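Gripping a tube by its wall: notes for the Skistmont robotics club

Our tube-stacking task looks easy until the first practice run. The tubes are smooth, light and wider than the hand opens comfortably, so squeezing from both sides tends to push them away or tip them over. Most teams end up gripping the wall instead, with one finger inside the tube and one outside. These notes cover how to set that up on the Rollo arm, and they assume you have finished the wiring sheet and can already jog the arm by hand.

What you need

The Rollo arm with the two long fingers fitted
Cloth tape or thin soft wrap
A practice tube from the Zormont box
A dark backdrop
The small camera and its clip
Kitchen scales, if you want to check the grip force

Step 1: Wrap the fingers

Bare plastic on smooth plastic slides. Wrap the upper part of each finger, starting near the tip and working down, and leave the lower part bare so that it doesn't foul the hinge. Go round no more than 4 times. Creases in the wrap are fine and may even help, but loose ends are not. Press them down with a thumbnail before you power up.

Step 2: Set the opening

Open the hand until the gap between the fingers is clearly wider than the tube wall. Jurgita Ķēniņš, who ran the January sessions, has her group hold a spare ring in the gap and slide it in and out by hand. If the ring catches on the wrap, open up a little more.

Step 3: Line up on the rim

Bring the hand towards the open end slowly, at speed setting 2. You want the inner finger to pass the rim without touching it and the outer finger to stay alongside the wall. Stop when the wrapped part of the inner finger is just past the edge. 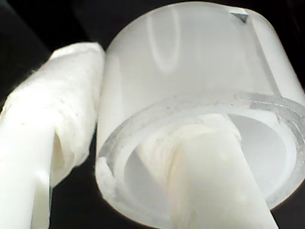 Don't go deeper than you need to. A long reach feels safer, but the inner finger then has more room to scrape when the tube swings, and you will spend the rest of the evening re-wrapping it. Old tubes with scuffed rims are worse for this, so keep the clean ones for scoring runs.

Step 4: Close and check

Close the hand in small steps. The club code counts motor steps from fully open, and on our arm the fingers meet the wall at 624. Yours will differ if you used thicker wrap. Write your own number on the arm's card, along with the date you last changed the wrap.

Once both fingers are touching, add a little more pressure and stop. Gervasio Ledesma tested this on the scales and settled on 150 grams. Above that the wall starts to bend, and the tube can spring out sideways when you let go.

Step 5: Lift

Lift straight up for a short distance and wait. If the tube slowly turns between the fingers, lower it, open the hand and take hold again nearer the middle of the finger pads. If it drops, go back to step 1 — the wrap is usually the cause.

Camera settings

Put the dark backdrop up before you touch the exposure. Pale tubes under the bench lights wash out quickly, and the edge finder needs to see the rim. Turn the exposure down until the rim shows as a separate band, then save the setting under your team name.

Joana Godinho keeps the spare wrap and the keys to the Zormont box. Please put tubes back with the open end up.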